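Wood comes from the trunk of a tree. Each year the tree adds a new layer under its bark. The part that grows in spring is pale and the part that grows in summer is darker - together they make one ring.

When a trunk is sawn into boards, the rings show up as lines. These lines are called grain.
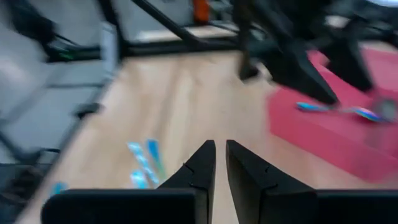 ## Counting the rings

One ring equals one year. A stump with 40 rings comes from a tree that lived for 40 years. Wide rings mean good growing years, and narrow rings often mean dry ones.

A board cut near the middle of the trunk tends to have straight grain.
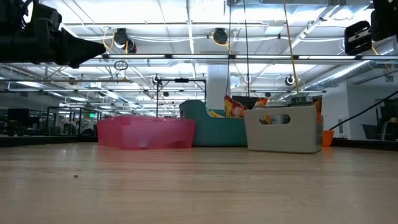 Boards cut further out often have curved or pointed patterns - these are the same rings, sliced at a different angle.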